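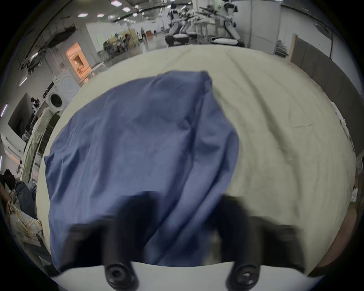
4. Setting up the Grindent for its first practice

The Grindent is a fuzz pedal with a proper growl in it, and a few minutes spent here will get you the thick, woolly bass sound you bought it for!

4.1 Connecting up

1. Turn your amp right down.
2. Plug the bass into INPUT (right side) and run a second lead from OUTPUT to the amp.
3. Connect the 9 V supply. The lamp glows green.
4. Set GRIND and TONE to halfway and LEVEL to 2.
5. Press the footswitch, bring the amp up slowly and hit a low E. Lovely, isn't it?

CAUTION: Never use an 18 V supply. It will damage the pedal and isn't covered by the guarantee.

4.2 Finding your sound

6. Turn GRIND up until held notes start to break apart, then back it off a touch.
7. Sweep the LOW CUT from 400 Hz downwards while your drummer plays. Stop when the kick drum and bass sit together.

NOTE: Hyun-seo Sung, who voiced the circuit, likes TONE nearly shut and the pick-ups wide open (try it with old strings, it's glorious).

4.3 If there's no sound

Check the leads first, then the supply. Still silent? See section 9 for repairs at our Tistville workshop.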